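Search this site Enter keywords Go

A Dropped Apple Is a Reportable Event

Position paper of the Flurkside Institute for Domestic Automation

3 April 2023

In September the Institute completed its review of handling faults recorded under the Horkora program, in which humanoid machines put household goods on shelves and take them off again. The review covered 81 faults. This essay sets out the Institute's opinion of what they mean. 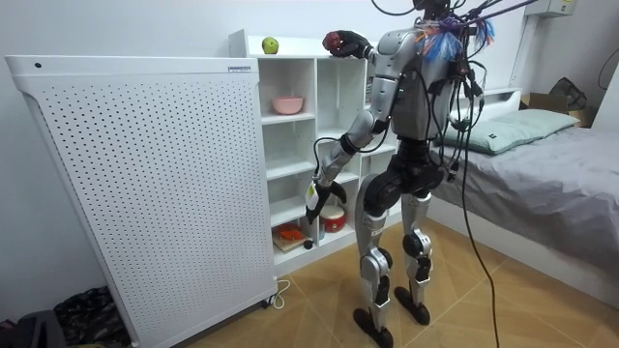
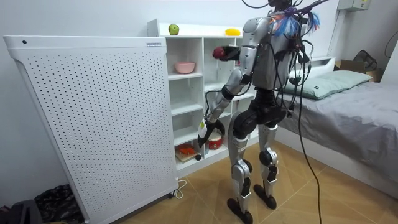
Shelf work under Horkora. The two views that follow are closer to the shelf top. 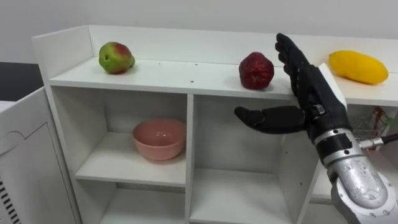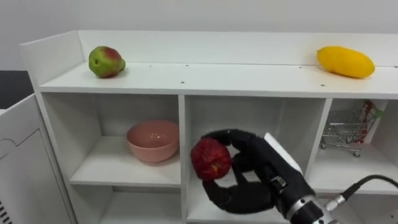
The fault that concerns us most is the unreported release. A hand lets go of an object, the controller continues to register a grip, and the arm completes its motion with nothing in its fingers. Work of the kind shown above gives the problem its scale: a red apple held inside a cubby, with a pink bowl in the next compartment and a mango on the top surface, leaves the hand little room to recover from a slip. Of the 81 faults, 28 were unreported releases. In two of them the arm went on to strike the shelving.

The supplier, Kolář, has classed these events as cosmetic on the ground that fruit is cheap. The Institute does not accept this. The software that misjudges its hold on an apple is the same software that will be asked to carry a glass or a kettle. The severity of a fault should be set by what the machine believed at the time, and the price of the object has no bearing on it.

We are also concerned by the way the faults came to light. Roughly 63 percent were found by a person reading the logs afterward – the machine itself raised no alarm. Operators who trust a quiet console will stand closer than they should. Stop buttons are of limited use when there is no signal to press them.

The Institute therefore asks that the Cilumora release of the control software be withheld from occupied homes until grip loss is checked by a second, independent sensor. An arm that cannot confirm its hold should stop where it is and say so. We recognize that this will slow the work, and that some stops will prove unnecessary. Kolář has objected to the cost of both. Its objection is on file and may be read at the Flurkside office together with the full fault table.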